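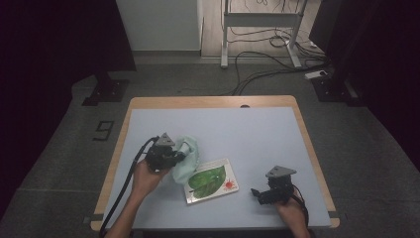 How a Leaf Uses Sunlight

Draw a leaf and a sun on the same page and you have drawn most of this subject. The leaf collects light. The plant uses that light to make sugar. The process is called photosynthesis (say it: foe-toe-SIN-thuh-sis). "Photo" means light, and "synthesis" means putting together.

What goes in

A plant needs water, carbon dioxide and light. Water enters through the roots and travels up the stem in very thin tubes. Carbon dioxide is a gas in the air. You breathe it out. It enters the leaf through tiny holes called stomata. One hole is called a stoma. Most leaves have more of them on the underside than on top.

Each stoma has two guard cells, one on either side. When the guard cells fill with water, they bend and the hole opens. When they lose water, they go limp and the hole closes. A plant in dry soil closes its stomata to save water, but then it takes in less carbon dioxide and makes less sugar.

What happens inside

Leaf cells contain small green parts called chloroplasts. A chloroplast holds a substance called chlorophyll, which absorbs light. It absorbs red and blue light well. It absorbs green light less well, and some of that green light bounces back out to your eyes. This is why leaves look green.

The energy from the light is used to split water. Water is made of hydrogen and oxygen. The plant keeps the hydrogen and joins it with carbon dioxide, in many small steps, to build sugar. The oxygen is left over. Some of it is used by the plant and the rest leaves through the stomata.

What comes out

Sugar and oxygen. The plant burns some of the sugar for energy, day and night. It turns some into starch and stores it. A potato is a starch store. It also uses sugar to build cellulose, the tough material in stems and in wood. Paper is mostly cellulose, so the pages of a book were once carbon dioxide and water.
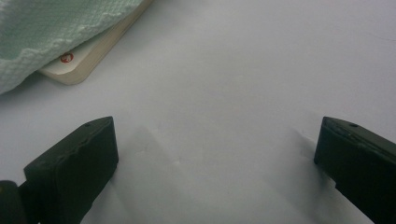

Try it: count the stomata

You will need a fresh leaf, clear nail polish, clear tape, a glass slide and a microscope. Ask an adult to help with the microscope.

1. Paint a patch of polish the size of a fingernail on the underside of the leaf.
2. Leave it until it is fully dry.
3. Press tape over the patch and peel it off slowly. The polish comes away with the tape.
4. Stick the tape to the slide and view it at 300 times magnification, or the nearest setting your microscope has.
5. Look for shapes like tiny lips. Each pair is two guard cells. Count the pairs you can see.
6. Repeat with the top of the leaf – use a new patch and new tape.

Rommel Rivera tested a bean leaf and counted 28 stomata in one view of the underside. Your number will depend on the plant and on the microscope. Write down both, along with the time of day you picked the leaf.

Words to know

Cellulose: the tough material in plant cell walls.
Chlorophyll: the green substance that absorbs light.
Chloroplast: the part of a cell where photosynthesis takes place.
Starch: a form in which plants store sugar.
Stoma: a tiny hole in a leaf. The plural is stomata.

Text by Analyn Abella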